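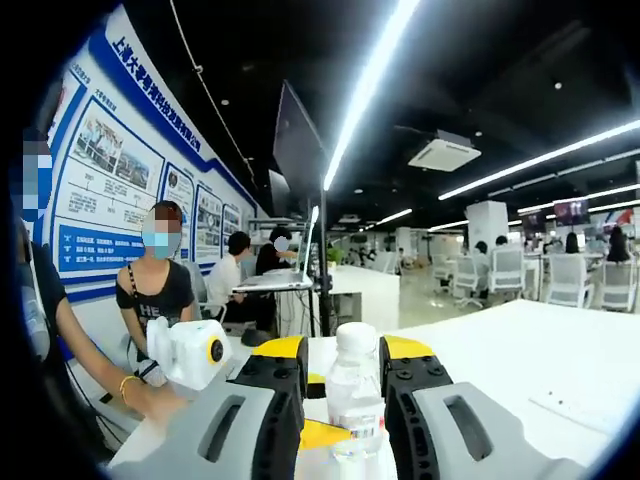
June 2022

Back in an office again, and my feet hurt! I had forgotten how much of a day like this is standing around at counters being introduced to people and then forgetting what they do. I wrote names in my notebook until I ran out of page, and now half of them are just first letters.

I like the room, though. It's very white – white counter, white desks, white mesh chairs, even a big square white pillar out among the desks where people are working. Somebody put a little green plant on the counter and my eye kept going back to it all day. I want one for my own desk at home (the last one died in May, my fault, I moved it over the radiator and forgot about it).

The big blue and white board on the left wall has the whole company story on it, with a timeline and old group photos and buildings. I can only read the first two characters, 上海, and after that I'm lost. I told myself I'd learn 5 new ones a day this year, which should have been a lot by now, and it is not a lot. I went over to it twice pretending to study the dates.

Lunch was late. I ate the noodles too fast and then had to sit through the Stallov budget, 19 slides, with the mask making my glasses fog up every time I breathed out. The Clisel people want everything moved up by seven days and I said I'd look at it, so now I have to look at it. The Pylypenko order is still short 3,650 for shipping and I can't find where the mistake is. I've added that column up so many times that I see it when I close my eyes.

I do envy whoever gets the standing desk. My back was complaining by the middle of the afternoon and I kept thinking how nice it would be to just stand up and keep typing. I looked up prices on the train home and closed the tab pretty quickly. Maybe a stack of boxes would do.

Water – I need to drink more water. I had one bottle the whole day and got a headache on the way back, the dull kind behind the eyes. Putting a full one by the door tonight with my keys.

Still to do: answer Pudden about the samples, wash the black top, find the other pair of flat shoes, call the dentist back before they give my spot away. Rice and eggs for dinner, too tired for anything else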